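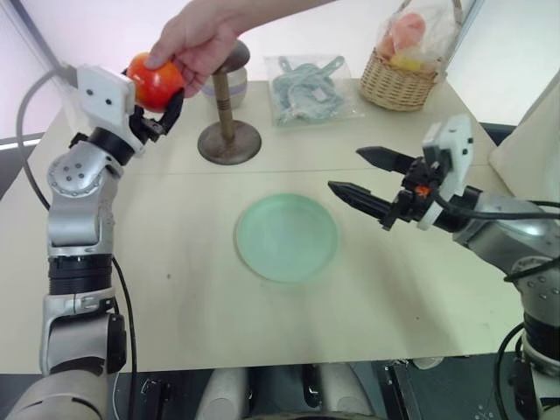 So we hit 200 handovers in January, and I am supposed to be pleased. Rhonda Li put the number in the team chat with a little rocket next to it. I went and watched them instead, which took most of an evening.

Four of them are junk. The person lets go before the gripper has any grip worth the name, and the log still says success because whoever was on the pedals pressed the button out of habit. Fine, 196 then. But of those, far too many are the same handover. Same height, same side, same polite human who holds the fruit perfectly still and waits. Who hands you an apple like that? My kids throw them.

I keep hearing that more data will sort it out. Maybe. Ghislain Lévesque says the model "will generalize once it has seen enough," and I asked him enough of what, and he said enough episodes. We have 2 people doing the handing over, and both of them know exactly what the robot wants. I suspect the policy is learning Fadime's wrist.

What I'd like to see before anybody says the word scale again: new people with no coaching, hands that drift or pull back a bit, and the bad takes kept with an honest label - a failed grasp is worth something if you admit it failed. I relabeled 31 episodes last night and changed my mind on several of them twice. Rhonda wants the next batch started tomorrow at 9. I've asked for the afternoon.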